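Oct 12, 2026

Open day at the Luswood automation center. Left Clusberg early, parked behind the loading dock, signed in, got a badge with my name spelled wrong. Éabha Mac Giolla came along because her line is the one that would get an arm first if we ever buy one. Coffee was bad. The program ran 20 minutes behind from the start and never caught up.

Morning was a talk on cell layout by Ettore Morelli. Most of it I knew. One useful part on cable routing: he runs the gripper cable with a loop at the wrist long enough for a full turn of the last joint in either direction, and clamps it at the forearm only. We clamped ours at both ends on the Predonau job and replaced two cables before spring. I wrote down the clamp spacing and will check it against our drawings.

Then the floor demos. The palletizer was loud and not relevant to us. The screwdriving station was down. A technician had the cover off and was reading fault codes aloud to a second technician, and I learned more from those few minutes than from the talk. The fault was in the feeder, as usual.

The session I came for was after lunch, on pick and place in simulation, run by Phong Bạch. Small room, 15 chairs, more people than chairs. He works entirely in a rendered workcell before anything goes near hardware. The sequence is approach, descend, close, lift, transfer, release. Each step is a separate block with its own entry condition, and a block that fails returns to the approach height and tries again from there. Simple, and easy to debug. He showed the state log scrolling beside the render, which I would like to have on our own system.

Notes on his method, as far as I got them down:

Target pose is taken from the object model first, with no vision at all. Vision comes in later as a replacement for that one input. Everything downstream stays the same.

Approach height is set at 140 mm over the tabletop for every object, tall or short. Wasteful on cycle time. He says he tunes it last.

Finger opening is always maximum on approach. He narrows it only when there are neighbors to avoid.

Object start positions are shifted at random between runs. He did 26 runs at the batch setting while we watched the log, and went through the failures one at a time. Most were bad grasps on round objects, closing off center so that the part rolled out of the pads. He changed one offset and reran the batch. The second result was better, but he had also changed the seed, so I would not put weight on the comparison. I asked about this and he agreed it was sloppy and said he would fix the seed next time.

Sheila Bellamy, from the Ó Néill plant, asked about friction values. Answer: he starts from a table of typical values and then varies them. She did not look satisfied. I am with her on that. Contact is where a simulation is weakest, and a thin finger pad on a curved plastic wall is a hard case. I would want a measured value for our own trays before trusting any number out of a model.

Éabha asked how long it takes to build a scene from nothing. He said a day for the table and the arm if the arm model already exists, and longer for the parts, depending on how fussy you are about the mesh. Her view in the car was that a day means a week for us. Probably correct.

Phong sent the stills to everyone on the sign-up sheet, so I have put two in here next to the notes. 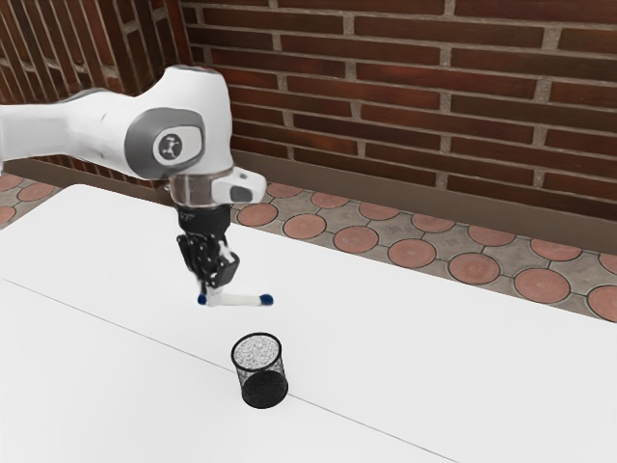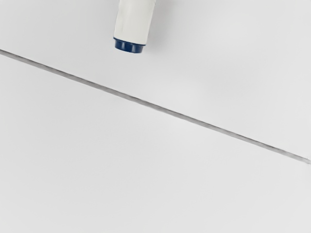 Simulated workcell, Luswood. First: gripper open over the table, mesh cup below. Second: white cylinder with the blue cap, clear of the surface.

Drove back by the river road. Traffic at the bridge. Daithí Hayes had left a message asking whether the trip was worth the day out. I told him yes for the afternoon, no for the morning, and that I want to price a simulation license before we talk about hardware. He wants it in writing for the November budget meeting. To do: clamp spacing, tray friction test, ask Phong for the log format. Also return the badge, which I found still clipped to my jacket.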